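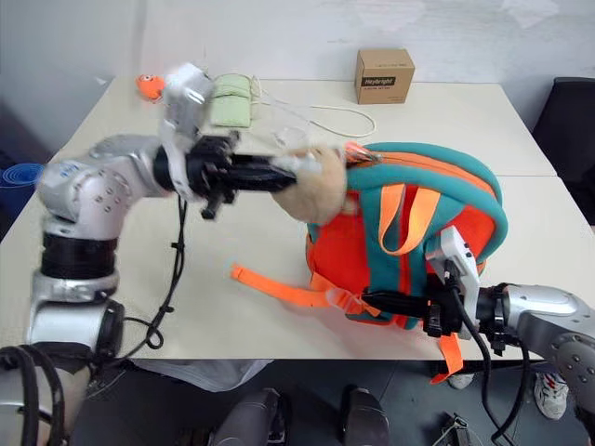 Subject: Re: Planning a second two-arm table for spring, what would you buy first?

Date: November 1, 2019

On the list, a member from Garba wrote:

> Hello all,
>
> We have one bench with two arms on it and we've been told we can
> put in for a second one, with the money coming through in March
> if it gets approved. The request form wants every line item up
> front, and I've never written one of these. The first bench was
> here when I started.
>
> Questions, in no order:
>
> 1. Do you buy both arms at once, or one and then the other?
> 2. How much do you set aside for things other than arms and
> grippers? My boss wants to put zero.
> 3. Table: custom or plain?
> 4. What do you use for objects? We have been using foam blocks
> and everyone is sick of them.
>
> Our work is mostly soft goods, bags, packing and unpacking.
> Any numbers welcome, even old ones.

Oh, I love this question, and soft goods are the most fun you can have with two arms, so you're in for a good spring. We went through all of this for our second bench at Irutent and I still have the spreadsheet open most days, so let me go down your list.

1. Both at once, if you can possibly get it through. We bought one and then the other the first time around, and the second arm came with a newer controller version, and we spent weeks getting the two to agree with each other. For bags you need two anyway. One gripper has to hold the bag down by an edge while the other one brings the toy over, or the bag just slides off across the table with the toy riding on top of it. You can clamp the bag to the table and pretend, and we did for a while, but then you've learned how to pack a clamped bag.

If they make you split it, ask for the arms in the first round and the second set of grippers in the next one. Grippers are quick to get. Our arms took 138 days from signed order to the loading dock. Put that in your plan in big letters! If your money lands in March you could easily be looking at late summer before anything moves, and whoever approved it will want to know why.

2. Please don't let your boss put zero. This is the line I'd fight for. Our "everything else" on bench two, before anyone had packed a single thing, went to cables, cable ties, cable sleeves, longer cables, mounting brackets, spare finger pads and a floor mat. The cables deserve a line of their own. The ones that come with the grippers are cut for somebody else's table. On ours they hang from the wrist and run down over the table edge, and every so often one gets in on the act and ends up lying in the middle of the work. Budget for proper routing along the arm from day one. I have it in our plan for next year at $292 per arm, which covers sleeves, clips and one spare gripper cable, and I think that's fair.

Finger pads: buy more than you think. Zippers and webbing eat them. We go through a set much faster on backpacks than we ever did on blocks.

Also put in something for the wrist cameras if you're going to have them, and for the mounts separately, as the people who sell the one never seem to sell the other. Sadico made our last batch of mounts and I was happy with them. They also answer email, bless them.

3. Plain! Plain, plain, plain. We got a quote for a custom top with threaded inserts, and what we bought in the end was two plain white rectangular tables pushed together and joined. The seam has never bothered us. White against a white wall makes it very easy to see an orange strap or a little zipper pull in the recordings, which matters a lot when you're going back through them trying to work out where a grasp went wrong. It does show every scuff, so get a spare top if it's cheap.

Leave yourself more depth than you think you need. Things migrate to the back. There's always a box and a pouch and a cord sitting along the far edge of ours that were part of some other task, and if the table is too shallow you end up with all of that in the way of the elbows.

4. Objects, my favorite. Throw out the foam blocks! Spend real money here, by which I mean hardly any money compared with the rest. I asked for $300 for objects and it has been the best value in the whole request by a mile. Children's backpacks are fantastic. They're small enough for the arms to reach all the way around, they have loops and long straps and zippers, and the colors are bright. Ours is teal and orange and I've gotten quite fond of it. Plush toys are great to start on because a parallel gripper can squeeze them nearly anywhere and not do any harm. A fuzzy one drags against the fabric on the way in, so it's a harder job than it looks, but a really satisfying one when it goes.

Two things about buying these. Get at least two of every bag you like, because the one you built your whole data set around will be discontinued. And mix the stiffness. A floppy bag lying on its side and one that stands up on its own are pretty much two different tasks, and you'd like to find that out early.

On the straps: don't cut them off. I know it's tempting. We had a long talk about it here and I'm so glad we kept them. The straps are half of what makes bags interesting, they go everywhere, they get under things, they hang off the front of the table, and sooner or later you'll want to handle a bag that nobody has tidied up for you.

One more for your form that you didn't ask about: operator time. We plan on 60 hours of plain practice before we count on anything from a new bench. Our first request left this out altogether and it made our schedule look silly by the second month.

Has anybody here used the Drilla stands in place of bolting the arms down? I'm pricing them for bench three (yes, already) and would like to hear how much they shake when both arms are working at the same time. The brochure only shows one arm.

Happy to send you the spreadsheet with our prices taken out, just write to me off list. The columns are the useful part anyway.

Good luck with the form,
bench two, Irutent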